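Questions I Keep Getting About Chemo Caps, Yarn and Giving Knits to Sick People

I've been knitting caps for people in treatment for six years, first for a neighbor and then for whoever asked. My pattern is called Lumbao and it's free. These are the questions that land in my inbox, with the answers I give. I'm a knitter with opinions and no medical training, so anything about skin or infection goes to the care team.

Do I have to buy special "chemo yarn"?

No. There is no such category, whatever the label says. I've bought skeins sold as chemo yarn that were the same cotton and acrylic blend the company sells for baby blankets, with a ribbon on the band and two dollars added to the price. Read the fiber content and feel the yarn against your neck for an hour. If you want to pull it off, so will a person with a bare scalp.

What do you use, then?

Mostly Meltell, a plain cotton blend in a worsted weight. It splits a little and the color range is dull. I keep buying it because it goes through a hot wash and comes out the same size, and I've tested that more times than I have tested any claim printed on a label.

Is bamboo really antibacterial?

I doubt it matters once it's been spun, dyed and worn on a head. I've asked three sellers what their claim was based on. One sent me a picture of a panda. Use bamboo if you like how it drapes, and wash the cap like any other cap.

What about wool?

Some people can wear soft merino with no trouble. Others who wore wool their whole lives find it unbearable partway through treatment. Ask first. If you can't ask, skip it. "Non-itch wool" is a promise made by someone who hasn't met the scalp in question.

How do you check the size without the person there?

Most adult caps I make fit on 20 inches of unstretched ribbing, but remember that a head without hair is smaller than you'd guess, and a cap that used to fit will slide down over the eyes. I lay the cap flat on white paper, trace it, and write the date and needle size inside the outline. After a few caps you have a set of tracings to compare against, and you stop trusting the phrase "one size fits most."

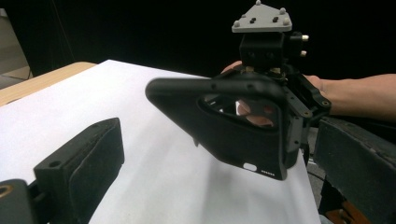
I also go down a needle size for the ribbing, always. The Lumbao pattern says so in the second line and I still get letters from people who skipped it.

Your pattern says 403 yards. I used much less. Is that a mistake?

It's the total for the set of 2 caps and the matching neck warmer. A single cap takes a good deal less, depending on how deep you make the crown. I should have made that clearer in the first version, and Ekow Agyeman was the one who wrote in and said so, in fairly plain terms. The newer version breaks it down by piece.

Does the crown seam have to be flat?

Yes. Lumps hurt when you lie down, and people in treatment lie down a lot. Draw the yarn through the last stitches twice, take it to the inside and weave it in loosely. No pompoms, no buttons, no beads on the inside where a thread can show. I know the button on the store-bought one is cute.

How should I wash a cap before giving it?

Hot water if the yarn will stand it, unscented detergent, no fabric softener. Dry it completely. Then put it in a clean zip bag and close it. If you smoke, or someone in your house does, think hard about whether your knits should go to a person whose stomach is already turning over at smells. Same goes for scented candles, and for cedar blocks in your yarn closet.

Won't the hospital want it sterile?

Nothing that comes out of your kitchen is sterile, and I'd be suspicious of anybody selling a spray that says otherwise. Clean is what you can manage. Some units don't take handmade items at all, and some take them only new, bagged and labeled. Call before you knit twelve.

How do you store finished caps and yarn for this?

Away from the rest of my stash. My sock yarn has lived in baskets with a cat, and I can't vouch for it. For the treatment caps I want hard sides I can wipe down and no fabric lining to hold dust. I was sold on those breathable cotton storage bags for a while, until I found moth casings in one. They breathe fine - so do the moths.

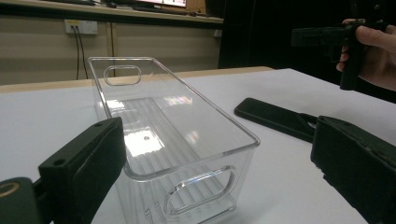
Each cap stays in its own zip bag until it leaves the house, with the fiber content and washing instructions on a card. Write the card for a tired person. "Machine wash, warm, tumble low" is plenty.

Which needles do you recommend?

Whatever you own. I was given a set of Dravon circulars, and they're decent, with a cable that mostly behaves. The packaging says they reduce hand fatigue. My hands were as tired as ever. If you're knitting during your own treatment and your fingertips are numb or tingling, tell your nurse about it, and try a thicker needle in the meantime. A few people have told me wood feels better to them than cold metal.

Can I knit at the infusion center?

Usually, but ask. Keep it simple. I sat with a friend through her appointments and watched her rip out the same lace repeat all afternoon while the steroids made her chatty and furious at once. The next time she brought a garter stitch scarf and got a foot of it done.

Does knitting help people heal?

I don't know, and I get uneasy when people say it does. It passes the time. It gives visitors something to talk about besides blood counts. That's as far as I'll go. I've had mail from people who felt guilty because they were too worn out to knit and had been told it was good for them. Put it down. The yarn will keep.

What if they never wear it?

Then they never wear it. It could be too warm, or the wrong green, or they may prefer to go bareheaded. Don't ask. Ledden, the group I send most of my caps through, has a line on its intake sheet that says gifts are given without follow-up, and I wish it were printed on every pattern.

Can I sell caps made from your pattern?

You can. The file has been downloaded 3863 times and I'm not going to chase anybody. I'd ask that you leave the word "healing" off the tag.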